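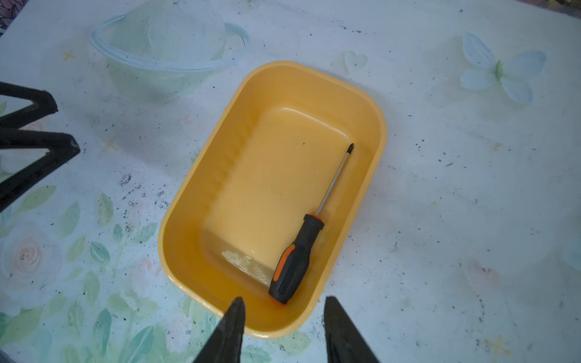 Repair mornings at Algate Hall – bench helpers wanted, plus one paid post

Trala Repair is looking for people. Two things going on here so read to the end please, last time half of you applied for the wrong one.

1. Paid post: Workshop Coordinator, part time

20 hours a week, based at Algate Hall with odd trips to the Vemalport store. Fixed term to the end of April, may be extended if the funding comes through. No promises.

What you'd be doing:
Opening up and setting out the benches
Booking people in, mostly by phone, some email
Keeping the tool cupboard in order and chasing up anything lent out
Ordering fuses, plugs, thread, glue, zips
Writing down what came in, what was mended and what went home still broken
Safety checks on mains items (we pay for the training if you haven't got the certificate)

What we need from you:
Fairly handy. You don't have to be an electrician but you should be able to change a plug without looking it up
Patient with people who are upset about a broken thing. Happens more than you'd think
OK with a spreadsheet
Able to lift a sewing machine on to a table
Driving licence useful, not essential. The bus to Vemalport is fine, just slow

You'd get holiday pay, travel between the two sites, and lunch on repair mornings. Lunch is soup. Pay rate is on the application form, same scale as the rest of the Algate Hall staff.

2. Unpaid: bench helpers and learners

Room for 32 people across the winter sessions. You pick how many mornings you do – one is fine, all of them is lovely. Small electricals, sewing and darning, bikes, wooden furniture, toys. Clocks are full, sorry, we have more clock people than clocks.

Learners very welcome. You sit with someone who knows the job and you do as much as you feel like doing. Aged 16 and up. Under 18s need a form signed at home.

Last winter 284 items came through the door. Toasters, lamps, a lot of coats with dead zips, an accordion. We want to take in more this time and can't without extra hands, the waiting list for electricals is getting silly.

Bring if you have them: reading glasses, an apron, your own small screwdrivers with your name on. Put your name on them. Things get mixed up by the end of a morning and we have a drawer of lost ones going back years.

Access: step free from the car park side, ring the bell. Toilet on same floor. The Bozsik Room gets cold so bring a jumper. If you need a higher table, a quieter corner or a shorter stint just put it on the form, no need to explain.

How to apply

Paid post: form from the front desk at Algate Hall or ask us to post one. One side of A4 on why you'd like it, and tell us about something you've mended, any size. No CVs please, we dont read them. Closing date 7th November, noon. Interviews soon after, in the Bozsik Room, half an hour or so of talking and a short practical.

Bench helpers: no closing date, no interview. Fill in the yellow slip at the desk, or turn up at the start of any repair morning and say you're new. First come first served untill the places go.

Travel costs for helpers up to 70 pence a mile if you're carrying heavy kit, otherwise bus fare. Keep the ticket.

Questions to the desk. Leave a message if it rings out, we're probably at the benches.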